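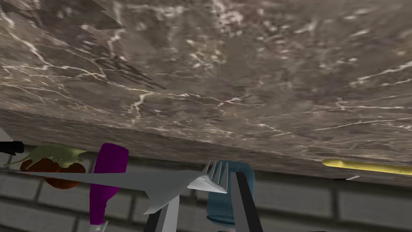
Is the hidden meaning in this fairy tale book real?

Asked by Yurani Chávez, April 2024

My sister-in-law gave me a book by someone called Setiawan that says The Frog Prince is a coded record of a lost well cult. The well, the golden ball and the frog are all meant to be symbols, and the princess is supposedly a real priestess from a town called Cloltier. It says there are 2,728 known versions of the tale and that 1,402 of them "preserve the code". No list of either. I can't find Cloltier on any map. Am I missing something or is this rubbish?

3 answers

Nanero
Mostly rubbish, I'd say. The Grimms put The Frog King first in their collection in 1812, and they kept changing the wording in later editions. In theirs she throws the frog at the wall. The kiss came in with later retellings. So which text is the code in? If he builds anything on the kiss, put the book down. As for the numbers, ask where he counted them. A proper folklore study tells you which archive and gives the tale type (this one is ATU 440). Check the back for notes. I'd bet there aren't any.

Dollus
I read it in December. Got through some 500 pages and still couldn't tell you what the code says. Nice cover.

guest
You can't prove it ISN'T a priestess though. My nan always said these stories were older than the church

Reply from Nanero
Older, maybe. That doesn't get you to a named woman in a named town. And I checked, no notes.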